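Bench notebook, Waltis cell, steamer task
November, entry starts 9:40

Picking up from the last entry. The loading demos are at 16 clean episodes and I'm leaving them alone for now. The job today is the bun transfer between the steamer and the plate, by teleop, right arm doing the work.

Setup changes since last time:

Table pushed back against the wall. The old gap let the table creep during long sessions and the head camera view no longer matched the first batch.

Lid comes off before recording starts and goes to the left of the pot. Akihiko Morikawa wants the lid as a separate task with its own prompt and I agree with him. Mixing it in made every episode twice as long and most of the failures were lid failures.

Leader arm gain down one notch on the wrist joint only. The operator feels less kick when the finger touches metal.

Heater off for all of today. We are using buns steamed earlier in the kitchen and left to cool. Steam on the wrist lens is a problem for another week.

10:15. First few tries thrown away. I was closing too early, with the fingertips still above the widest part of the bun, so it popped out downward. Going lower fixes that but then the fingertip touches the tray. Touching the tray is all right if it's light. The force log shows it as a short bump and Prernness can filter it. Pushing the tray around in its rim is not all right, and I stopped and reset whenever that happened.

10:50. Changed the approach. Come in high, open wide, stop, drop straight down, close slowly. The stop matters for the data. Without it the trained policy tends to blend the approach and the drop into one diagonal move and clips the neighbor bun. We saw that on the Espinoza rig too, with cups.

Order of picking: operator's choice, but stay with the choice once the arm has started toward a bun. Two of my early episodes have a change of mind halfway across and I've marked them to be left out.

11:30. Akihiko took over the leader arms. He is slower than I am and his episodes are better. He keeps the elbow out, so the forearm blocks less of the head camera. Copying that after lunch.
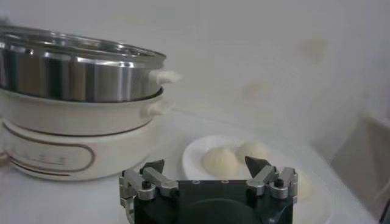
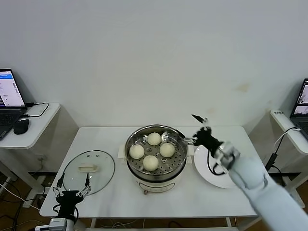 Wrist and head cameras, same setup.

Notes on the views

The wrist camera is the useful one for the last bit of the grasp. Both fingers are in view when open and I can judge the spacing on either side of a bun from it. The head camera is better for choosing a target and for seeing what the left hand is up to. The left hand has no part in this task. Park it open by the front of the table and keep it still. If the operator's left arm drifts, the recording picks it up and the policy learns the drift.

The arm covers part of the plate from the head view during some moves. I tried putting the plate closer to the pot and it made the elbow position worse, so it goes back where it was. Marked the spot with tape under the rim.

White buns on a white plate in gray light are hard to make out at wrist resolution. Before blaming the policy for missed places, check whether a person can find the edge of the bun in the same image.

Afternoon

1:20. Restarted the recorder. It had filled the buffer and dropped frames in the last episode before lunch. That one is deleted. Total frames kept in the last good episode: 1,202, which is on the long side. Most of the extra is the pause above the bun. Shorten the pause to a short beat, don't remove it.

2:05. Buns are drying out and the skins are getting tough. Grasp is easier now than it was this morning, so these episodes are not comparable. Tagged them "dry" in the sheet. Swapped in fresh ones after that and went back to dropping about as often as before.

2:45. Tried Akihiko's elbow position. Shoulder gets tired but the view is better. Alternate operators every half hour.

3:30. Zultenitz replay script run on the kept episodes, arm in the air, no buns. All paths came back inside limits. One had a jump at the wrist where the leader arm had hit its stop. Cut it.

To do

Thinner pads on the right fingertips. Ask the shop.
Add the "dry" tag to the loader so it can be skipped.
Record 3 episodes with the plate turned and shifted a little, to see if placing depends on the tape spot.
Start the lid task. Needs a different grip on the knob, try sideways first.
Label for the spare leader cable, it got mixed up with the charger again.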